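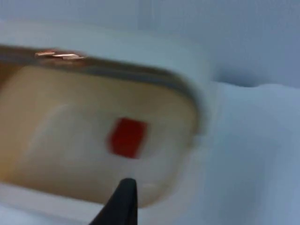

Flimorgate Home Forum > Walls, Floors and Ceilings
Thread: Seams showing between wall panels, fill them or leave them?

bentnail_08
We moved into a place in Fairclough in March and the back room has smooth panels on the walls instead of drywall. Pale grey, no texture at all. The joints between panels were never covered, so there are thin dark lines running up the wall. My wife wants them filled and painted so it looks like one surface. I would leave them alone but I don't have a good argument for it. Has anyone filled joints like this and had it hold up?

Room is 15 feet on the long side, outside wall on the north, forced air heat.

gravelpit
What are the panels made of? That decides most of it. Drywall compound sticks fine to paper and badly to anything slick.

bentnail_08
Don't know. The seller left a folder but it only covers the furnace and the roof. They feel hard and take a pencil mark without denting.

quarterround
Don't fill them. I did it in my den with regular joint compound and mesh tape, two coats, sanded, primed, painted. Looked great until the heat came on for the winter. Then every joint had a hairline crack and a couple of them had a ridge you could catch a fingernail on. Panels move. Drywall moves too, but it's screwed off and taped as a system and these usually aren't.

Simlow sells a snap-in strip for this kind of joint. You cut it with snips and press it in. I've had it up for two winters and no complaints except that the white is a little yellow.

tallow
I disagree with quarterround. Compound cracks, sure, but a paintable flexible caulk will stretch with the panel. I've done a hallway and a laundry room that way. Clean out the joint, put in a thin bead, wipe it flat with a wet finger, let it cure for as long as the tube says, then paint. You can find the joints if you go looking for them with a flashlight. My guests don't.

quarterround
Caulk shrinks. You get a groove instead of a crack. And it picks up dust if it isn't painted well.

tallow
It shrinks if you use the cheap stuff. Second bead fixes that.

gravelpit
You're both assuming the panels are fixed well behind. Push on either side of a joint with your palm. If one side gives and the other doesn't, no filler of any kind is going to last, and you need to deal with the fastening first.

Here's the look when the joints are just left open.

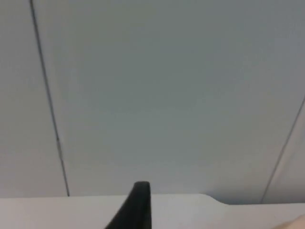

Pale grey panels with the seams left as thin dark lines.

I don't mind it. Straight lines on a plain wall look deliberate to me.

oxbow_lane
Same here. We got a quote from Humon Interiors to skim the whole room and it came to $1,891 before paint. We kept the lines. Hung a couple of shelves and stopped noticing after a month or so.

quarterround
That's high for one room, but skim coating is slow work.

oxbow_lane
It included moving the outlets forward. Still more than we wanted to spend.

bentnail_08
Did the palm test. Most joints are solid. One near the window gives a bit on the left side, maybe 1/8 inch. I'm guessing it came loose from the stud or there isn't a stud there.

gravelpit
Run a strong magnet down next to the joint. You'll find the nails if there are any. No nails, look for adhesive.

tallow
If it's adhesive that let go, you can inject new construction adhesive behind and brace it overnight with a board across the room. Don't overdo the glue or the panel will bow out.

bentnail_08
OK. Plan is to fix the loose one, then try caulk on one joint behind the door and leave it through the winter. If it grooves or cracks I'll look at the Simlow strips. My wife is fine with waiting as long as the loose one gets fixed before her parents come.

quarterround
Fair enough. Match the paint before you start. Grey is a pain to touch up.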